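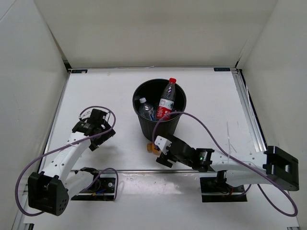
Notebook 2, p. 955

May 3, 2026 - Statier bench, Sunday so I had the place to myself

Bottles in the bin again. I keep getting asked when the arms will be ready to tidy up after the Friday barbecue, and my answer today is still "not yet, but ask me again in winter". It's such a dull chore for a person! Pick up bottle, drop in bin, done before you've thought about it. For two arms it's a whole string of little decisions - which side reaches, where to grab, how high to carry it so the base clears the rim.

The Jerivau policy has now had almost 3,000 demos through it and I reckon the grasping side is in decent shape. What bugs me is the release. Small bottles are light enough to stick to the finger pads a moment longer than you'd like, and the ones lying lengthwise up against the bin are a pain to get fingers around (I'd nudge them clear with my foot at home, no such luck on the bench). 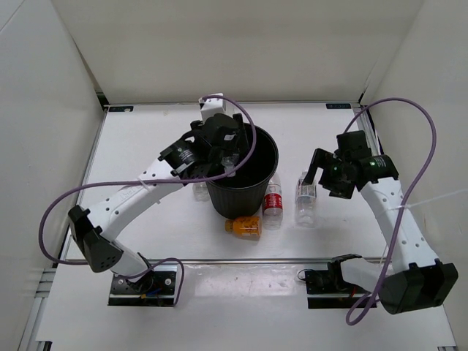 I'm also a bit torn on how the work gets shared. The Prindard scheduler likes one arm over the bin while the other waits its turn, safe but slow. Laitinen's version lets both move in, and then you're watching the cables with your heart in your mouth.

Would I have it in my kitchen? Nah. On a shop floor with the same few bottles all day, maybe, and I'd colour-code the bins first.

To do: re-run from checkpoint 1,964, new pads on the left gripper, order more cable ties.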